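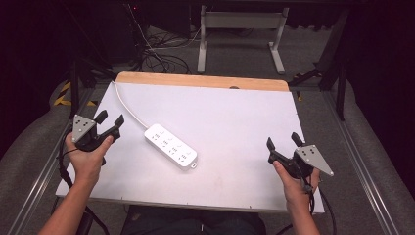 How many demonstrations should a student team record before the first training run?

Start with 200 of one single task, train on those, and look at what comes out before you record any more.

Hovville Robotics Club forum > Student projects > Power strip task

divina_dagdag wrote:
Hi everyone, and a big welcome to the new folks who joined in September! I put the short answer up top because it comes up at every meeting. We're doing the power strip task with the hand-held grippers, one in each hand, and I know some of you would love to jump straight to 2000 demos (I love the energy, I really do). But please, let's get one small batch trained first. Last year we recorded for weeks and then found out half the group was starting with the jaws closed and the other half with them open.

fabrice_p wrote:
I have to disagree a little, Divina, and you know I say it with affection. Our Clokow project used 200 and the policy only worked for the one spot on the table where we always put the object. I'd go to 300 and turn the strip a bit between takes - different angles, cord on the other side, that kind of thing.

busi_mabaso wrote:
Can't we do both? Keep the first 200 but move the strip from the start. I'm happy to make a chart of positions so people aren't all picking their favorite corner. Also, my arms were so tired after my last turn, so could we please keep turns short?

divina_dagdag wrote:
Busisiwe, yes to the chart and yes to short turns! Fabrice, if we vary the positions, would you be okay staying at 200 for round one?

fabrice_p wrote:
Grumbling, but okay. I still think you'll be back for the other hundred.

gaetan_f wrote:
New here, so forgive me if it's in the handbook. Where do I hold the jaws at the start of a take? I've been opening them wide over the white tabletop and waiting a second before I move in.

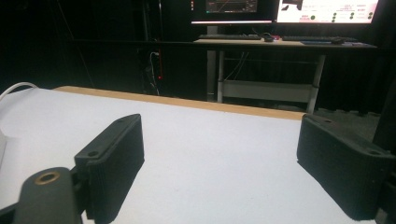
Starting position (split from the thread above)

darius_r wrote:
Gaëtan, open and still is just what I'd like from everybody, and that little wait makes trimming so much easier for me. Please do the same at the end of the take too - open the jaws, back away, hold. I trim the files on Thursdays and it saves me a whole evening of guessing.

busi_mabaso wrote:
Should both hands start at the same height? Mine never do.

darius_r wrote:
Don't worry about it, small differences are fine with me. Fabrice may feel otherwise!

fabrice_p wrote:
I do, but I've used up my arguing for the week. Chart first, please.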